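Sep 15, 2021

Big news for those of us who live up here in Rurholm: the ferry from Gorkano is going to run all winter! I heard it from Henok Mersha, who runs the ticket window down at the landing, and by lunch the new timetable was taped up in the bakery window for all to see.

Until now the boats stopped in January and you had to take the valley road, 66 miles of switchbacks with one gas station (and the coffee there is terrible, I'm sorry). The winter boat will go 2 times a day, at breakfast time and again before dark, and it takes walk-on passengers and bikes. Cars still have to wait for spring.
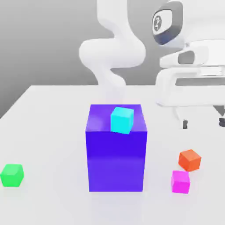
A tall blue-violet box on a white tabletop.

If you've never been, Rurholm is a hill town of old stone lanes and bean terraces, and winter is my favorite time to see it. The fog comes in off the lake, the market moves indoors, and you can get a table at Grillis without waiting. Order the smoked trout. There are 254 steps from the landing up to the square, so wear decent shoes – or pay for the little shuttle, which I do more often than I'd like to admit.

Mahsa Jafarzadeh at the Maihi guesthouse tells me she's keeping six rooms open for the season, and over half of the January weekends are already spoken for. She'll hold a room by phone if you call before supper. Tickets for the boat go on sale at the landing next month, cash or card, and dogs ride free as long as they stay on the lower deck.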